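## 4. Toasting a sandwich

Read section 3 first if the oven is new. It deals with the smell, and with the smoke alarm, in that order.

**Before you start**

- Take the cover off. The Pristness dust cover fits well and looks cheerful, and it is still a piece of cloth lying on top of a heater. It comes right off, letters and all, before any knob is turned.
- Leave a gap of 60 mm on both sides and 300 mm above. A shelf of cookery books counts as something above.
- Check that the rack is pushed fully home. A rack that is nearly in will tip, and it will wait until there is cheese involved.

**Loading**

1. Open the door all the way. It has a spring, and the spring has opinions, so keep hold of the door until it has settled.
2. Build the sandwich on a board or plate. Building it on the rack is possible in the sense that many things are possible.
3. Cut it into triangles if you like. They brown a little faster at the points.
4. Bring the sandwich in level and set it down in the middle of the rack, clear of the walls.

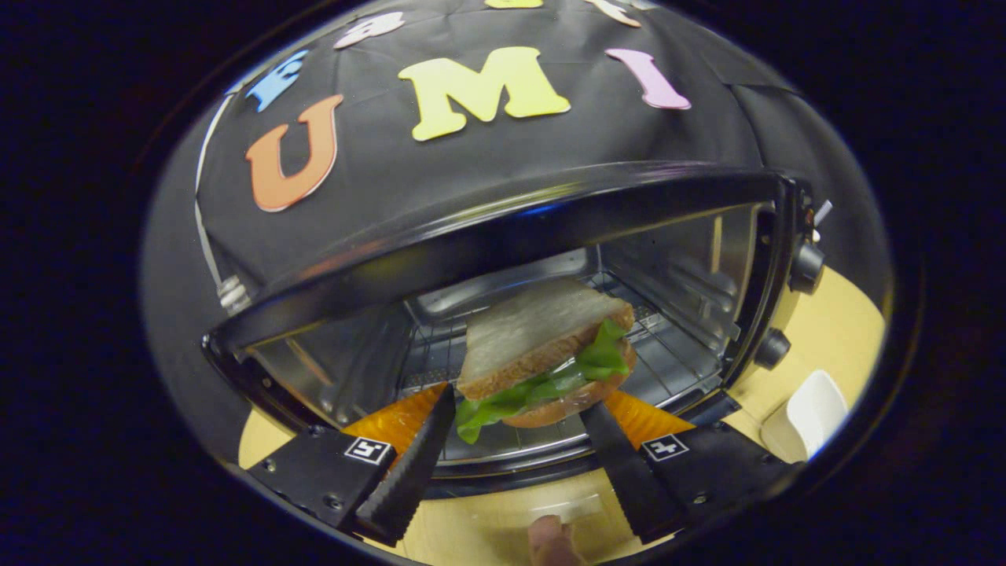

*Fig. 4. Sandwich at the mouth of the oven.*

5. Close the door. Do not lean on it.
6. Turn the upper knob to the setting you want. For an ordinary cheese sandwich on white bread, start in the middle of the dial.
7. Turn the lower knob to 4 minutes. On the Dediler model you must go past 10 and come back, or the timer won't catch. Sosov have been told.
8. Stay in the kitchen. The last minute does most of the work, and all of the damage.

> **Note:** Thick fillings need a lower heat and longer. Turning everything up to save time gives you black toast round cold ham -- a dish with few admirers.

> **Caution:** The rack, the walls and the frame round the opening all get very hot, and the shiny black parts look exactly the same hot as cold. Use oven gloves. A tea towel folded in two is what people use just before they buy oven gloves.

**Afterwards**

Turn both knobs back to zero and pull the plug. Let the oven stand for 60 minutes before the cover goes back on. If you have the Taipe crumb tray, empty it now; if you don't, see section 6, which is longer than we would have liked.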